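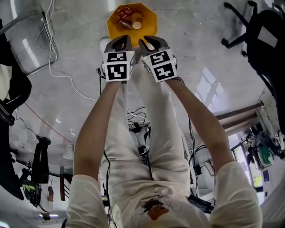
A yellow octagonal tray, set down on a bare floor with snacks and small things in it.

The Tray by the Door
Home & Table | Small Spaces

Suqin Xiao owns one coffee table and almost never uses it. The table lives against the wall with a lamp and the mail on it. When people come over, she puts a tray on the floor and everyone sits around that.

She has done it this way since she moved into a 700-square-foot apartment above the Mendoza bakery. The first winter she had no furniture apart from a bed. A friend brought snacks on a tray, the two of them ate sitting on their coats, and by the time she could afford a table she had stopped wanting one in the middle of the room.

Plenty of people live like this now, some by choice and some for lack of space. I spent a few weeks visiting homes where the tray does most of the work of a table, and asked what goes on it, how it gets cleaned and where it sits when the evening is over.

What goes on it

The short answer is less than you'd expect. A tray that looks generous in the store fills up quickly once it holds a bottle, a cup and anything in a wrapper. Lihua Wan, who lives with two roommates, keeps to things that come in their own packaging until somebody is ready to eat them. Open bowls get knees in them, she told me. She puts out packaged crackers, dried fruit and small lidded cups of pudding, and brings anything with sauce from the kitchen one serving at a time.

Bottles are the main argument. Stand a tall one up and it goes over the first time somebody reaches across. Wan lays hers flat if the cap is on tight. Zhenhua Jiang, her neighbor, thinks this is asking for a leak and keeps drinks on a shelf behind him. They have been having this discussion for most of a year.

Jiang also sorts his tray the same way every time, wrapped food at the back and cups toward the side where the older guests sit. He worked in hotel room service for 22 years and still can't carry a tray with the weight on one side. If you are taking a full tray from one room to another, he says, put the heaviest thing near your body and the light things at the far edge, and look at the doorway instead of the cups.

Choosing one

Shape matters more than I had thought. A round tray is easy to share but wastes room when you put square packages on it. A rectangular one has a clear front and back, so whoever sits at the short end has to ask for everything. Eight sides is a decent compromise. The flat edges give you something to line up against, and four or five people can sit around it without anyone getting a corner in the shin.

A raised rim is worth having on a floor. It keeps a rolling cup on the tray, and it gives your fingers something to hold when you pick the whole thing up from down there. Bright color helps too. On a gray concrete floor, a gray tray gets stepped on. Xiao learned that with her first one, a slate-colored Stidby she had saved up for, and replaced it with something cheaper in orange.

Cleaning up

Smooth floors make this easy. Crumbs show on a glossy surface, and a damp cloth gets them in one pass. Rugs are harder. Yuxi Lü has a wool one and spreads a cotton sheet under the tray on Saturday nights, then shakes the sheet out from the balcony in the morning.

Her other habit is to put everything back on the tray before anyone stands up. Wrappers, caps, the cup that has wandered off beside somebody's foot. It goes to the kitchen in one trip. The things that get lost or kicked in her apartment are always the ones left just outside the rim.

Phone chargers and cords are the other hazard. People sit on the floor, their batteries run low, and soon there is a line across the room at ankle height. Lü asks guests to keep cords on the wall side. They mostly do.

Where it sits afterward

Xiao's tray leans by the front door, behind the umbrellas. Wan's is on top of the refrigerator. Jiang has two and nests them under the sink. Lü leaves hers on the floor all week with the keys and a box of tissues in it, and clears them off when the bell rings.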